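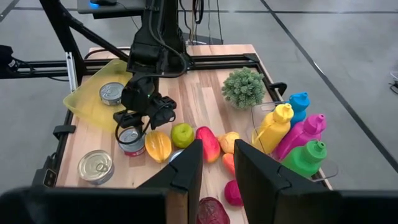 4 min read

Kistbridge food pantry moves into the old shoe store on Long Street

If you've driven down Long Street lately and wondered why the paper came off the windows of the old shoe store, I can finally tell you. The Kistbridge food pantry has the keys, and it opens there on Thursday at 4 in the afternoon.

I stopped in yesterday while people were still putting shelves together, and I'll admit I was nosy about it. I bought my first pair of work boots in that store (too small, but the salesman was very convincing) and I wanted to see what was left. The slanted mirrors are gone, the carpet is gone, and the little stools have been kept for folks who need to sit while they wait. I was happy about the stools!

The pantry has been in the basement of the Provton building for as long as I've lived here, and if you've ever carried a bag of potatoes up those stairs you know why people wanted out. There's no elevator. In winter the line ran up the steps and out onto the sidewalk, and whoever was at the back of it stood in the wind. The new place is all on one floor, with a door wide enough for a stroller or a wheelchair, and the bus stops right in front.

Lauri Hyvönen runs the pantry and was up a ladder when I got there, so we talked with me holding the bottom of it. "I've been asking for a ground floor for 5 years," Lauri told me. "I'd have taken a garage."

The numbers are bigger than I expected. In November the pantry gave food to 193 households, and Lauri says 42 of those had never come before. Lots of them are working, some of them two jobs, and what pushed them over was the rent or a car repair. One new thing is the evening hours, which came straight out of that. The basement was only open on weekday mornings, when plenty of people are at work, and the new place will stay open until 7.

The other big change is how you get your food. Up to now you were handed a packed bag, same for everyone, and you took what was in it. At Long Street you'll walk along the shelves with a basket and pick for yourself, like in any small store. Each household gets a number of points depending on how many people are at home, and things cost one point or two. Fresh vegetables are free of points whenever they have them, so take the cabbage.

I asked if people wouldn't just grab all the coffee. Lauri laughed and said yes, coffee goes first, it always has, and there'll be a limit of one per visit. But when the pantry tried the pick-your-own setup for a couple of afternoons in the basement, a lot less food came back or got left on the wall outside. People who don't eat beans stopped getting beans. People with no working oven stopped getting cake mix.

Canned fish and canned meat are what they run out of most after coffee, and they'd love more of both. Fruit packed in juice is good too. Please look at the date on the lid or the bottom before you drop anything off – sorting out expired cans takes up most of a morning every week, and it's a dull job (I've done it).
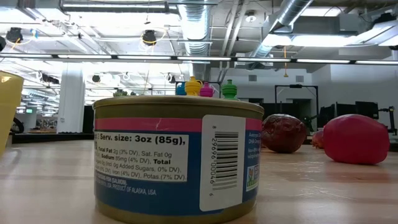 Page last changed: Thursday, 9:40 a.m.

Labels matter more than they used to, now that people choose for themselves. Lauri told me that shoppers stand and read them, especially anyone watching their salt or sugar, and that cans with the label torn off mostly end up staying on the shelf. So if yours has lost its wrapper in the back of your cupboard, keep it and have a surprise dinner some night.

As for who's paying, the town put in 2000 dollars for paint and lights, and the landlord has agreed to a low rent for the first year. After that it's anyone's guess. The bakery Gutaseo is sending over its day-old bread in the evenings, including those dark seeded rolls I'd happily stand in line for myself. The fridges came from a school kitchen that was getting new ones. One hums pretty loudly and they've put it at the back.

A few practical things, because I know I'll get asked. You need something that shows you live in Kistbridge or one of the villages around it, and a letter or a phone bill will do. You don't have to show what you earn. You can come once a week, and if you can't come yourself you can send somebody with a note. Parking is behind the building, where you go in by the alley next to the barber, and please leave the two spaces by the back door free for deliveries.

Food donations go to that same back door from 9 in the morning until noon, any day the pantry is open. There's also going to be a bin at the front for people walking by, but it wasn't bolted down yet when I visited. The basement at Provton is closed for good, so don't leave bags on those stairs anymore.

They could still use help on the evening shift, mainly for stocking and for carrying bags to cars. You can sign up on the sheet by the register, and yes, the old shoe store register is still there. It doesn't open, but it makes a nice ring when you hit the big key, and every kid who came by with a parent yesterday had a turn at it. So did I.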